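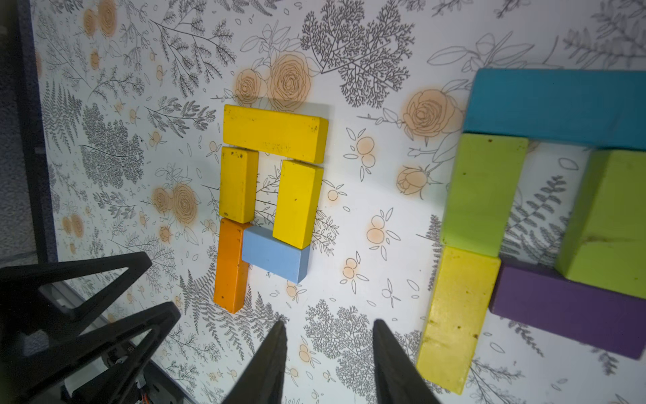
Radka Leka

Section 4. Laying a Loop with Five Blocks

4.1 Before You Begin
Place the Talside blocks on a flat, stable table. A patterned cover may remain in place if it is smooth and free of folds. Wipe the surface and remove crumbs.

4.2 Procedure
1. Select five blocks. They need not match in color; yellow, orange and light blue may be used together.
2. Lay the longest block flat, running from left to right. It forms the top of the loop.
3. Set one short block upright on the page, so to speak, directly under the left end of the top block. All blocks lie on the table; none is stacked.
4. Set a second block parallel to it on the right, leaving an open space between the two.
5. Continue the left side downward with a narrow block.
6. Close the lower right with a block laid from left to right.
7. Check the corners and slide any block that has shifted back into line.

NOTE: The table surface should remain visible inside the loop. A second loop may be laid beside the first with larger blocks. Allow 300 mm between loops when two children are working.

4.3 Care
Small dark marks, chips and visible brush strokes do not affect use. Wipe painted faces with a dry cloth. Do not soak.

CAUTION: Remove any block that is split or has a raised splinter. Do not sand or repaint blocks without consulting Section 7.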